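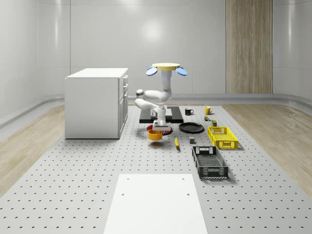 **Cornel Jitaru** wrote:

The permit threshold is 142 people, not 400. The 400 figure is for street closures. A march that stays on the sidewalk and obeys signals needs nothing in our city, whatever the headcount. Howard, please fix the first post before it gets copied again.

---

**hmellor** wrote:

Edited. For the record, I took 400 from the packet the clerk's office handed me in March. Section 3 of that packet covers "assemblies and processions" together and gives one number. If the ordinance splits them, the packet is wrong and somebody should tell the clerk.

Current plan for the anti-war coalition march, as of tonight:

- Assemble at Nwankwo Park, north lawn, 11:00
- Step off 11:45, east on the sidewalk to the federal building
- Speakers 12:30 to 13:30
- Disperse by 14:00

Still open: sound, marshals, and whether we file for the park at all.

Howard Mellor

---

**t_osagie** wrote:

File for the park. The lawn is city property and amplified sound there requires a separate permit regardless of crowd size. Last year the tenants' rally skipped it and had the speaker shut off eleven minutes in. The application is two pages. Processing time is listed as ten business days.

On the route: the sidewalk between the park and the post office narrows to under six feet where the scaffolding is. If turnout is anything like the spring vigil, the column will stretch out and the rear will miss two or three light cycles. Marshals need to hold the front at the post office until the rear closes up.

---

**Cornel Jitaru** wrote:

I'm against filing. An application for a political assembly concedes that the city may refuse one. We spent most of the last planning call on this and the vote was close but it was a vote. Bullhorns under the decibel limit don't need a sound permit. Read the definition of "amplified," it excludes handheld devices.

---

**t_osagie** wrote:

It excludes handheld devices "used intermittently." An hour of speakers is not intermittent. I agree with the principle and I would still file. You can attach a letter stating that the coalition does not accept the city's authority to deny. The labor council does that every year and the letter goes in the folder with everything else.

---

**Chinyere Oyewole** wrote:

Can we separate the two questions? The march needs no permit, we all agree. The rally at the federal building is on federal property and isn't covered by the city packet at all. It has its own form and its own office. Has anyone requested it? I looked through the Trurkeo folder and found the flyer drafts, the marshal list and the endorsement letter, but no federal form.

Also, the marshal list has 31 names and no phone numbers for most of them. We can't brief people we can't reach. 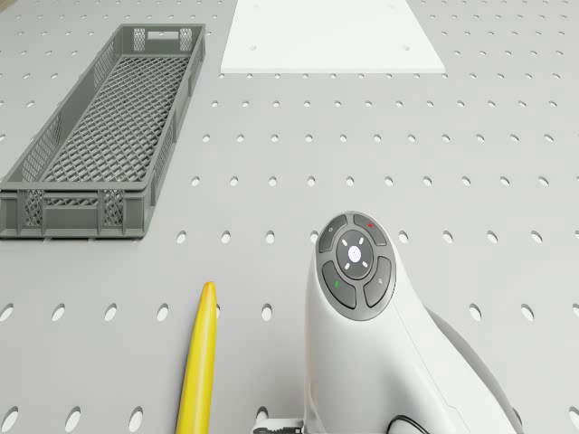
The endorsement letter needs work as well. Paragraph two calls for an end to all military aid, paragraph four calls for conditions on aid. Those are different demands, and two of the groups who signed will only support one of them. I'd cut paragraph four and send it around again before the flyer goes to print.

---

**hmellor** wrote:

No federal form yet. I assumed Nikola had it.

---

**Nikola Lis** wrote:

I did not have it. I have the insurance certificate and the first aid contact. I can call the building manager Monday morning.

Paragraph four was the price of getting the faith groups on the letter. If it goes, at least one of them goes too. I would keep both and change "demand" to "support" in four.

---

**Chinyere Oyewole** wrote:

"Support" doesn't resolve it. A reader will still ask which one we want.

---

**t_osagie** wrote:

Put the letter on the agenda for the next call. It doesn't block the permits.

Marshals: I'll take the phone numbers. Send me what you have, name and number, one per line, no screenshots.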